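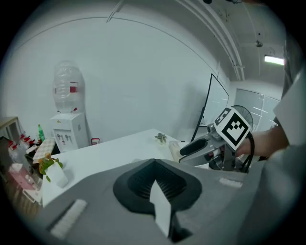
White table, hand coming in from the right

Wednesday, June 7, 2023
Posted from Drovham
2 min read

Rain gauge emptied at 07:00, nothing in it. The water meter read 3,958 at the same time, so the slow leak on the Dawber Lane side is still with me. Overnight use with every tap shut was 167 litres. A cistern valve would not pass that much without being heard, and I have listened to both of them.

Isolated the house at the internal stopcock at 09:15 and left the outside one open. The small dial on the meter kept turning. The fault is therefore in the buried supply pipe between the boundary box and the kitchen wall, a run I paced at 22 metres and have not yet taped. The pipe is old black polythene, imperial size, and the standard 25 mm fittings will not seal on it without the adaptor liners. Mernent had none in stock. Bonholm had the liners but not the coupling.

Went along the path with a listening stick after lunch. Loudest point is by the second gatepost, where the ground is also soft. Traffic noise spoils the readings until mid-evening, so I will repeat it after ten.

Quote for a full replacement by moling: £645, excluding reinstatement of the paving. A single repair would cost less, but the pipe has been patched once already, at the wall end. I am inclined to replace the lot in July if the pressure holds until then. Static pressure at the garden tap was 2.6 bar, down from 2.9 in spring.

Dug a trial hole 400 mm deep before tea. Clay, one brick, no pipe. Will move the next one 300 mm towards the hedge.

Contact | © 2023 Drovham house diary | Back to top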